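„Der Tisch hat noch nie pünktlich Feierabend gemacht"

Die Schichtleiterin hat sich für das Gespräch eine Uhrzeit ausgesucht, zu der in der Kantinenhalle eigentlich Ruhe herrschen soll. Es herrscht keine. „Eigentlich ist hier ein Wort für Leute mit Büro", sagt sie und schiebt mir einen Kaffee hin. Seit 13 Jahren räumt sie Tische ab, seit fünf davon sagt sie anderen, welche. Im Juli kam Pevura dazu. So heißt das Projekt, mit dem der Betreiber Clustiten das Abräumen automatisieren will, Tisch für Tisch und, wie sie anmerkt, „bisher vor allem Tisch".

Ihr Team besteht aus 31 Leuten in drei Schichten. Ein Teil von ihnen geht jetzt stundenweise mit einem Handgreifer durch die Reihen und räumt damit ab, was sonst die Finger erledigen. Die Kamera am Gerät nimmt alles auf, später soll eine Maschine daraus lernen. In der Belegschaft heißt das Ding die Zuckerzange. Bei der Einweisung, erzählt sie, habe der Mann von Clustiten 20 Minuten über Freiheitsgrade gesprochen. „Danach hat eine Kollegin gefragt, ob man sich dabei hinsetzen darf. Durfte man nicht."
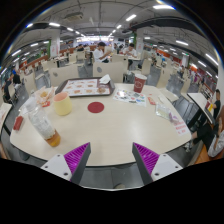

Tablett, Becher, Flasche, Kleinkram: ein Tisch, bevor der Greifer zugreift.

Was sie am meisten überrascht hat? Dass man ihr auf einmal zuhört. „Ich habe jahrelang gesagt, dass die Tabletts nicht das Problem sind. Ein Tablett ist ein Tablett. Das Problem ist das Papierchen daneben." Folien, Servietten, aufgerissene Tütchen, dazu Flaschen, in denen noch etwas drin ist. Im ersten Plan standen für einen Tisch ein Tablett und ein Becher. Sie habe den Plan gelesen und gefragt, in welchem Land diese Gäste wohnen.

Inzwischen gibt es eine Liste, die sie selbst geschrieben hat. Flaschen kommen zuerst, aufrecht gehalten, und zwar am Bauch. Der Deckel ist tabu. „Jeder greift beim ersten Mal nach dem Deckel. Ich auch. Der Boden hat es mir nicht gedankt."

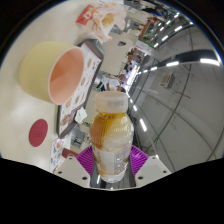

Flasche aufrecht gefasst, Deckel frei: Punkt eins der Liste.

Langsamer ist das alles natürlich. Mit der Hand räumt eine geübte Kraft einen Tisch ab, während sie über ihre Schwiegermutter redet. Mit der Zange verstummt sie. „Das war für manche Ehen in der Schicht vielleicht ganz gut, aber die Pausen sind stiller geworden." Einige mögen die Stunden am Greifer, weil niemand sie dabei hetzen darf. Andere melden sich krank im Handgelenk. Sie hat durchgesetzt, dass nach jeder Stunde gewechselt wird, und ist darauf stolzer als auf die Liste.

400 Aufnahmen pro Woche will Clustiten haben. Wer sie liefert, bekommt einen Zuschlag, über dessen Höhe sie nur sagt, er reiche für den Kaffee, den wir gerade trinken. Am Standort Fernville sei man angeblich schon weiter, in Cabanatuan auch. Aus Fernville kam einmal ein Video, das allen im Pausenraum gezeigt wurde. „Sehr saubere Tische. Ich hätte gern gewusst, wer die vorher abgeräumt hat."

Ob sie Angst um die Stellen hat? Zum ersten Mal rührt sie länger in ihrer Tasse als nötig. Schriftlich gebe es die Zusage, dass niemand geht, solange das Projekt läuft. „Der Satz hat hinten einen Haken, den sehe ich auch." Die Jüngeren fragten, ob man später die Maschinen betreuen könne. Die Älteren fragten nach den Urlaubstagen. Beides leitet sie weiter, auf die Urlaubstage kam bisher eine Antwort.

Sie selbst nimmt den Greifer jeden Montag für eine Stunde in die Hand. Verlangt das jemand? „Nein. Aber wenn das Ding schon von uns lernt, dann bitte nicht nur die Handgriffe vom Freitagnachmittag." Dann steht sie auf, nimmt beide Tassen mit einer Hand und wischt mit der anderen über den Tisch.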